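Parts tray

A parts tray, also called a component tray or kitting tray, is a shallow open container used to hold small items on a work surface during assembly, inspection, repair or sorting. Parts trays are common in electronics work, watchmaking, dentistry and laboratory practice. They differ from storage bins in that they are meant for items in current use, and from shipping trays in that they generally have no molded pocket for each piece.

Form and materials

Most parts trays are rectangular, with a flat floor and a raised wall on all four sides. The wall keeps cylindrical and round parts from rolling onto the bench. Corners are usually rounded, which makes it easier to slide a small part up the side with a fingertip and simplifies cleaning.

Plastic trays are light and inexpensive and are produced in strong colors, among them orange, blue and yellow. In many workshops the color carries a meaning, such as the stage a part has reached or the product it belongs to. Glossy plastic wipes clean readily but reflects overhead lighting, and matte finishes are preferred where parts are examined by eye. Ordinary plastics can build up a static charge. Trays intended for circuit boards and other sensitive devices are therefore often made from conductive or dissipative grades.

Stainless-steel trays came into general workshop use from medical and food service, where similar shapes had long been standard. They resist solvents and heat. The rim is commonly rolled, a feature that stiffens the sheet and removes the sharp edge. Bare metal is a conductor, and powered assemblies are not placed in it.

Use in electronics assembly

In small-batch electronics work, trays are set out on a bench before assembly begins. The usual contents are bare or populated circuit boards, small metal-cased components with their leads attached, and short lengths of wire. Practice varies as to whether a tray holds one kind of part or everything needed for one unit. The first arrangement is known as sorting by type and the second as kitting.

At the Yammine training workshop in Clolurano, both arrangements were taught until June 2024, when the course moved to kitting alone. The workshop handbook, revised by Macarena Yáñez and dated Jul 22, 2024, directs that wired components be laid on their sides with the leads clear of any board — a loop of wire can catch on a board's surface parts and lift them. It also limits each bench to 12 trays.

Light-colored work tables are favored for this kind of assembly. A dropped screw or wire clipping shows up well against white, and the outline of a colored tray is easy to find at the edge of vision.

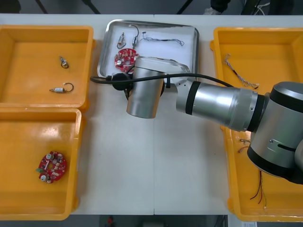 Tài Lò has objected that mixed trays of boards and wired parts should be discouraged altogether, on the grounds that leads tangle and a tangled lead is usually pulled. The Clolurano handbook permits mixing if the tray is large enough for the parts to lie apart.

Care and handling

Plastic trays are washed in mild detergent and dried with a lint-free cloth. Abrasive pads scratch the floor, and fine debris then collects in the scratches. Metal trays may be wiped with isopropyl alcohol. Trays with cracked walls or bent rims are withdrawn from use. Empty trays are nested or stored upside down so that dust does not settle inside.

See also

Kitting
Antistatic mat
Workbench
Circuit board holder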